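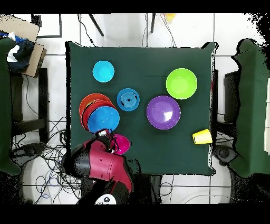

Bright plastic on a dark green cloth: plates, bowls and cups in a mix of sizes.

The Return of the Plastic Picnic Set
8 June 2024

The bowl my family fought over was orange. It was the same size as the green one and held the same amount of potato salad, but it was the one everybody wanted. It lived in a low cupboard with the rest of the set, and it came out for birthdays, cookouts and stomach flu.

Sets like that never really went away, but for a while they were hard to find outside the toy aisle. Stores filled their summer shelves with bamboo, enamel and melamine printed to look like pottery. Now solid-color plastic is back in the front window. Skandirar, a housewares shop that carried two lines of it a few years ago, has given it a full wall this season. The Tillden picnic range comes in 16 colors, sold by the piece, and the yellow is usually the first to run out.

Price is a large part of it. A family of four can be fitted out with plates, bowls and cups for less than $40, and a lost cup at the lake is no great sorrow. Weight matters too. A stoneware place setting is a lot to carry from the parking lot to the picnic table, and a whole stack of plastic bowls can go under one arm.

People who buy the stuff tend to buy it in one color and regret it. A matching set looks good in the store and dull on the table. Mixed colors also do a job. Each child picks one in the morning and keeps it all day, and the dishwasher runs once.

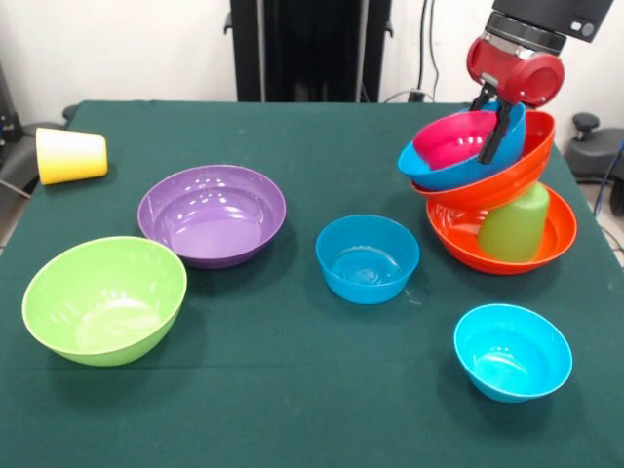
Nesting is the thing to check before paying. Bowls from one range are usually made to sit inside each other, smallest in the middle, and a good set of six takes up little more room than the largest bowl. Bowls from different makers may share a color and still refuse to stack. They lean, or they jam so tightly that you need a butter knife to part them. Take two off the shelf and try it. No shop will mind.

Cups are worse. The tapered kind stacks well when it is dry, but a tall column of tumblers in a cupboard tends to come down when somebody reaches for the one at the bottom. Keep them in two short stacks. If they stick, run warm water over the outer cup and fill the inner one with cold.

Look at the rim as well. A wide rim is easier for small hands and gives you somewhere to put your thumb when the bowl is full of soup. A thin, straight wall holds more but tips sooner. Shallow bowls are the most useful shape in the cupboard. They take salad, pasta, chips and cut melon, and they do for plates when the plates are all dirty.

For this piece we lived with three ranges over several weeks of ordinary meals. Wuvell was the heaviest and the quietest on a hard table. Its colors are on the soft side, and tomato sauce left a faint ring in the paler bowls that took two washes to shift. Tillden was lighter and brighter, with a shine that showed fork marks by the end of the first week. Sjögren makes the deepest bowls of the three and the only cups we liked for hot cocoa, though the handles are an extra purchase. 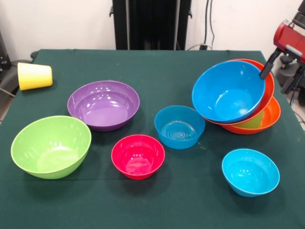 The cloth underneath deserves some thought. White shows every spill, and a busy print fights with colored dishes. Dark green is the old standby. Lime, purple and yellow all stand out against it, and so does a dropped grape. Choose something with enough overhang to clip down outdoors, and wash it before the first use, as the dye in cheap cotton will come off on a wet bowl.

Most of the care is common sense. Wash on the top rack unless the label says otherwise. Skip the scouring pad. Baking soda and water will lift most stains if left on overnight. Check the underside before putting anything in the microwave, and when there is no mark at all, assume the answer is no. Once a bowl has turned cloudy or the inside is badly scratched, move it to the garden or the paint shelf.

Storage is simple if you are strict about it. Ours sits in a bin 18 inches wide, plates on edge at one side, bowls nested at the other, cups on top. It goes into the car as it is. By August the bin will also hold a corkscrew, a half-empty box of matches and somebody's swim goggles.

The orange bowl is still at my parents' house. It has a melted spot on the rim and holds clothespins.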